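Homden Makers Help > Motion and grippers > Home builds

Teaching a home-built arm to unwrap things in cling film. Am I wasting my winter?

Posted by stasasham_shed, November 30, 2025
Viewed 776 times

I have been building a two-armed tea trolley robot in the spare room for longer than I'd like to put in writing. It runs on a pair of Anby hobby arms with the two-finger grippers they come with, and a small controller board that I have already replaced once after an incident with a screwdriver. The job is modest. It should take a packet off a tray, take the wrapping off the packet, and put what's inside back on the tray. My family have pointed out that I can do this myself in less time than it takes the thing to boot.

It is fine with boxes. It is fine with a plastic bottle, provided the bottle has a label. What it can't cope with is anything round in clear film. It closes on the loose plastic at the end, decides that it has got hold of the object, and lifts. The film stretches, the packet swings, and the gripper reports a successful pick with what I can only call pride.

I've been recording myself doing the job by hand from head height, so that the arms have something to copy. I have 70 recordings so far. The trained result copies my hesitation perfectly and very little else.

What I've tried:

Rubber fingertips cut from a washing-up glove. Better grip, but now it won't let go of the film.

Turning the grip force down. It drops everything, gently.

Turning the grip force up. We don't discuss the rice cake.

Is it my hardware, my recordings, or the whole idea? I would prefer not to buy a third arm.

3 replies, oldest first

gantry_and_tonic

Your recordings, mostly. I did a version of this in our shared workshop last year with a Sosa arm and biscuits, and I made the same mess of it for the same reason. People are very good at unwrapping things and very bad at showing how they do it. You roll the packet under your thumb, you feel for the seam, you change your mind halfway, and none of the feeling gets into the video.

Slow down and split the job up. Hold, find the loose end, pull, put down. Record each one separately and stop dead between them. It feels ridiculous. Mine looked like a man defusing a biscuit.

For the hold, both hands should be on the packet before anything else happens, one round the body and one at the loose end. Sit on the floor if your table is too high for the camera to see over your knuckles, and keep your forearms out wide. I settled on this sort of position with a cup-shaped packet, the tray just beyond my hands:

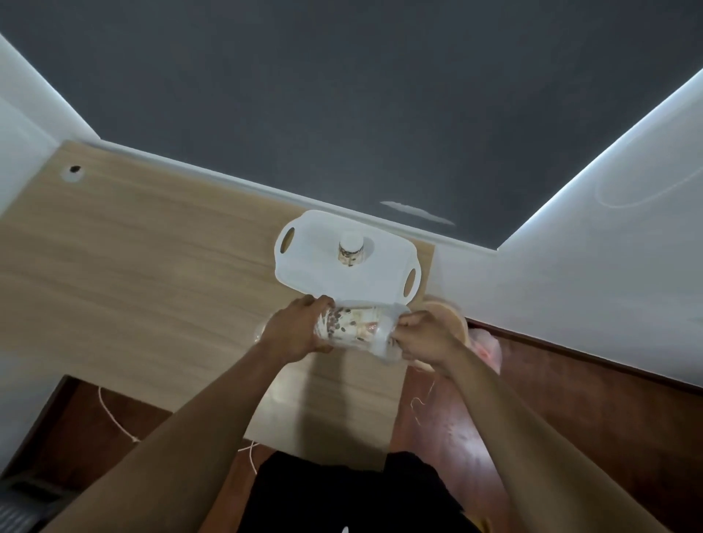
Getting the hold right

1. Let one hand wrap and the other pinch. If both hands pinch, the arms learn to pull the packet in half from either end, and they are stronger than you think.

2. Pinch the gathered film and stay off the contents. The crinkled part is what the second gripper has to learn to look for.

3. Lay the packet on its side. Stood upright, mine always had a hand in front of the interesting bit.

4. Put the tray down in the same place to start with, then begin moving it once the arms can manage. I moved it from the first day because I'd read that variety was good. Variety is good, later.

5. Throw away the recordings where you fumbled. I kept mine out of sentiment and trained a very sentimental robot.

As for numbers, 70 isn't many for something this floppy. I had nothing worth showing until I passed 900, and I was heartily sick of biscuits by then. My folder now stands at 2,623 clips, a good share of which are me looking for the seam.

Shiny film is the other thing. The little white highlights move whenever you tilt the packet, and my early model thought they were part of it. A lamp bounced off a pale wall was kinder than one pointing straight down. Don't go hunting for perfect light, though. The robot has to live in your spare room with the rest of you.

ohm_on_the_range

Have you considered not wrapping them

gantry_and_tonic

Stasasham_shed did say family had already covered that.

wormdrive

I disagree a bit with the above. The recordings matter but the fingertips matter more, and you'll get further in an afternoon with a file than in a month with a camera.

The standard Anby fingers are flat, and flat fingers on a round packet touch it along one thin line. Of course it rolls. For the holding arm, print or carve a pair with a shallow V down the middle and stick a strip of thin foam inside. For the pulling arm, leave the fingers flat but put the rubber on one side only. With rubber on both, the film clings when you open up, as you've found. With one bare face it peels off by itself nearly every time.

Then stop trusting the gripper's own idea of success. All it knows is that it stopped closing. Check how wide the fingers are when they stop. If they are nearly shut, you have film. If they are as far apart as a packet, you have a packet. It's four lines of code and it saved me a great deal of confident nonsense.

Leave the force alone until you've done both. Nearly everyone goes for the force first because it's a slider.

stasasham_shed (original poster)

Thank you both, and thank you too, ohm_on_the_range, in a way.

I've filed a V into the left-hand fingers and done the width check. It now knows when it has missed, so it tries again, and again, and then sits there with its arms slightly raised. I find this easier to live with than the pride.

Recordings begin again from nothing tonight, on the floor, in four parts. I'll post in December if I get as far as pulling. Does anyone know whether the foam needs to be the dense sort, or will the grey stuff that comes round parcels do?

wormdrive

Parcel foam is fine. It goes flat after a couple of weeks, so cut several strips while you've got the scissors out.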